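Edska 袋装零食立式收纳盒

产品概览

Edska 是用于存放软袋包装零食的立式收纳盒,放置于抽屉、层板或茶水间台面。盒体为敞口结构,内设可移动隔板,袋装食品以竖直方式插入,袋面朝向取用者。适用对象为海苔、薯片、坚果、肉脯、糖果等以软袋销售的干制零食,不适用于冷藏食品、带汤汁的食品以及无包装散货。

整套产品由盒体、Illel 隔板、Bikska 防尘盖和 Peng 封口夹组成。盒体与隔板为标准配置,防尘盖与封口夹为选配,可单独订购。

主要参数

外形长度:252 毫米
外形宽度:200 毫米
盒体高度:130 毫米
净重(盒体加标准隔板):1,227 克
盒体材料:聚丙烯,注塑成型
隔板材料:聚丙烯,与盒体同料
盖板材料:透明聚碳酸酯
封口夹材料:聚甲醛夹臂,硅胶夹面
颜色:雾白、浅灰
底面:四角防滑垫,可拆下更换
堆叠:装盖后可堆叠,最多两层

外形尺寸不含防尘盖。加盖后高度增加,订购前请核对抽屉净高或层板间距。盒口四边为圆角翻边,测量抽屉内宽时以翻边外缘为准。

盒体结构

盒体前壁低于后壁,两侧壁由后向前呈斜线过渡。前壁降低后,袋面中部及以上的印刷内容露在盒外,取用前可读到品名与口味。后壁用于支撑较高的袋子,防止向后倾倒。

盒底设纵向浅筋,袋底边落在筋上,不与底板整面接触。碎屑落入筋间槽内,清洗时倒置盒体即可排出。盒底不开孔,液体进入后不会渗到下方层板,也不会自行排走,如有液体应及时取出袋子并擦干。

两侧壁内侧有等距竖向插槽,供隔板定位。插槽上端为喇叭口,下端收窄,隔板压到底后不松动。插槽与盒体一体成型,没有附加零件。

Illel 隔板

隔板从上方插入,移动时垂直提起,不可在槽内斜向撬动。隔板上缘有弧形缺口,便于手指从两侧捏住袋身。隔板两面均为细纹面,与光滑的复合膜之间有一定摩擦,袋子立放时不易下滑。

隔板间距按袋子厚度选择。未开封的袋子内部通常充有气体,厚度大于内容物本身,应按充气状态下的最厚处取间距,并留出手指进出的余量。间距过小会使袋子受到持续侧压,易碎食品可能因此破损;间距过大则袋身向一侧弯折,袋面内容不易辨认。

同一格内建议只放同一种规格的袋子。宽窄混放时,窄袋会滑到宽袋后方,取用时需将整格清空。

软袋包装与放置方向

海苔类零食的外包装以复合膜袋为主,袋身轻,本身没有支撑力。平放叠压时上层重量全部落在下层袋面,干燥的海苔片受压后沿纤维方向开裂。竖直插放时相邻袋子之间只有侧向接触,底部承受的仅为自身重量。

袋子的正面版式决定了适合的朝向。品牌标志和品名集中在正面中部的袋子,应以正面朝前插入,且前方不再放置更高的物品。品名印在下部的袋子,放入低前壁一侧的第一格,必要时在袋底加垫隔板余料,将品名抬到前壁之上。

以亮绿色铝箔袋装的“美好时光”海苔为例,袋面有浅色波纹底纹,正面是一块带金黄色细边的深色窗形区域,圆形绿色标志位于其中,“海苔”二字为红色竖排,在品牌名右下方。这种版式在竖放时品牌名与品名可同时读到,不需要加垫。

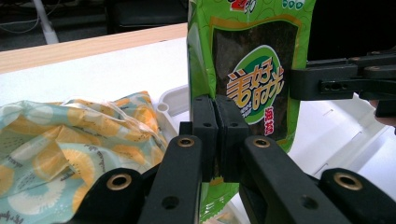
取放操作

放入前先检查袋子封口。封口处有漏气、开裂或粘有内容物的,不应与其他未开封的袋子放在一格。

取用时捏住袋身上部,垂直提起,越过隔板上缘后再向前移出。捏持位置尽量避开内容物集中的部位。复合膜在捏持处会出现褶皱,属于膜材的正常变形,但反复在同一位置折压会降低阻隔层的完整性,折痕处可能出现微孔。对需要长时间存放的食品,应减少反复提取。

补充新货时,将原有袋子移至靠前位置,新袋放在后方。不同批次之间以隔板分开,或在 Illel 隔板上缘的标签槽内插入日期卡。标签槽适配普通纸质卡片,卡片不随产品提供。

袋子顶部有挂孔的,不要将挂孔套在隔板缺口上。缺口边缘不承担悬挂载荷,长期悬挂会使隔板向一侧弯曲。

开封后的存放

开封后的袋子应先排出多余空气,将袋口沿直线折叠两次,再使用 Peng 封口夹夹紧。夹面与折叠边平行,两端不得露出未夹住的袋口。折叠不齐时夹面受力不均,薄的一侧会留下缝隙。

Peng 封口夹采用扣合结构,合上时有明显的到位手感。未听到扣合声或夹臂仍可自由张开,说明折叠层过厚,应减少一次折叠后重新夹合。夹合后的袋子单独放一格,夹子朝上,不与未开封的袋子混放。

海苔吸潮后口感变化较快,封口夹只能减缓吸潮,不能恢复食品原有的干燥状态。袋内附有干燥剂的,开封后应保留在袋中,直至食用完毕。干燥剂不可食用,不可用微波炉加热。食品的食用期限以包装标注为准,收纳盒及封口夹不延长保质期。

Bikska 防尘盖

防尘盖为选配件,从前向后翻开,铰链位于后壁外侧。盖板透明,关闭状态下可从上方看到各格袋口。盖板下沿与盒口之间没有密封圈,作用限于遮挡灰尘,不防潮,不防虫。

袋子高度超过盒体时,盖板无法关闭。此时可将袋子略向后倾斜,若倾斜后仍高于盒口,应取下盖板使用,不要强行压合。盖板受压后铰链销可能脱出,脱出后将销轴对准孔位推入即可复位。

堆叠使用时,上层盒体的防滑垫应落在下层盖板的四个浅凹内。上层只放轻质袋装食品,不放罐头、瓶装饮料或其他重物。

放置环境

收纳盒应放在干燥、通风、避免阳光直射的位置。灶台、烤箱、电热水壶出汽口附近不宜放置,蒸汽会在盒内凝结。金属层板在温差较大的房间内也可能结露,放置前应确认层面干燥。

抽屉内使用时,盒体前壁朝向抽屉面板,开启抽屉后从上方辨认袋口。层板上使用时,前壁朝外,层板高度以低于视线为宜,便于看清后排。层板过高时,取用者只能看到第一排,后排容易长期滞留。

多个收纳盒并排时,各盒之间留出翻边宽度的间隙。紧贴排列会使抽取中间一盒时带动两侧盒体。

清洁与保养

盒体和隔板可用中性洗涤剂手洗,也可放入洗碗机上层。清洗前取出全部隔板,插槽内的碎屑用软毛刷清除。洗后倒置沥干,确认底部浅筋之间没有积水后再装入食品。

防尘盖只可手洗,用软布擦拭。不可使用含酒精的清洁剂、研磨膏或百洁布粗糙面,透明面板会出现雾化或划痕。封口夹的硅胶夹面可拆下,单独冲洗,晾干后按原方向装回,带凹槽的一侧朝向夹臂。

油脂类零食泄漏后,应在当天清洗。聚丙烯表面长时间接触油脂和色素会留下痕迹,不影响使用强度,但无法完全去除。

配置与订购

标准套装:盒体、Illel 隔板、防滑垫、安装说明。
带盖套装:标准套装加 Bikska 防尘盖及铰链销。
封口夹:Peng 封口夹按包销售,不拆零。
备件:隔板、防滑垫、铰链销、硅胶夹面均可单独订购。

雾白色与浅灰色的隔板尺寸一致,可互换。浅灰色带盖套装自11月起供货,此前订购的浅灰色盒体可另购防尘盖加装,后壁已预留铰链孔。

集团采购及茶水间整体配置请在订单备注中写明抽屉内尺寸和主要存放的袋型。包装规格差异较大的,建议先订一套试装,再确定隔板间距和数量。

常见情况处理

袋子向前倒伏:袋底没有落到盒底,提起后重新插入,或将前方隔板向后移动一个槽位。
隔板插不到底:槽内有碎屑或两侧未对正,取出后清洁,从同一编号的槽位重新插入。
盒体在层板上滑动:防滑垫沾有灰尘或油脂,取下冲洗并晾干;垫面硬化的应更换。
盖板关闭后翘起:检查后排袋口是否高出盒沿,再检查铰链销是否完全入位。
封口夹夹不住:多见于袋口较厚的复合膜,减少折叠次数,夹合位置避开侧边热封处。

注意事项

产品不可用于微波炉、烤箱和冷冻室。盒体不可作为踏脚或承重物使用。封口夹含可拆卸小件,应置于婴幼儿接触不到的地方。食品过敏原信息以各食品包装标注为准,存放含花生、甲壳类等成分的食品后,改放其他食品前应彻底清洗盒体和隔板。

页面参数更新日期:2020年10月27日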